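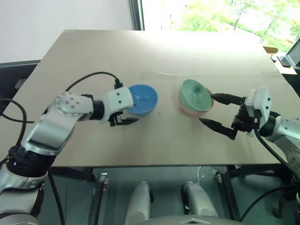 Two grippers at a table with a blue bowl, a green bowl and a pink plate.

Opinion: Household Robots Should Be Judged on the Whole Chore

2023-03-21

Clearing a table is among the first chores a child is given. It remains a serious test for a machine with two arms and a pair of fingers at the end of each. A bowl must be approached at the right height, held firmly enough to lift and gently enough not to tip what sits beneath it. When one dish rests on another, the machine must also decide whether to take them together or apart.

Suppliers have begun to speak as though this problem were settled. The Gadari program reports 1,040 completed pickups in its most recent trial series, and the figure has been widely repeated. It is a respectable result. A pickup, however, is one step in a chore. The dish must still be carried, scraped, rinsed, placed in a rack and eventually returned to a cupboard that someone else may have rearranged.

The Fludmont canteen trial, which began last September, offers a more useful measure. Its organizers counted a tray as cleared only if no member of staff had touched it from start to finish. Of nearly 1,000 trays presented, 399 met that standard. Staff stepped in for the remainder, most often to separate stacked dishes or to turn a cup that had fallen on its side.

We do not regard this as a failure. Shop floors adopted machines long before those machines could do everything, and they did so by arranging the work to suit them. The Wadetti packing line uses one size of carton and one height of shelf. A kitchen offers no such order, and few families would accept it if asked.

Our position is therefore a cautious one. Care homes, schools and canteens should continue to host trials, with staff present and paid for their time. Purchase for private homes should wait. Louro has proposed a shared test of 120 ordinary chores, each scored from beginning to end and with every human intervention recorded. We support that proposal, and we would ask that suppliers publish their results in full, including the attempts that were stopped.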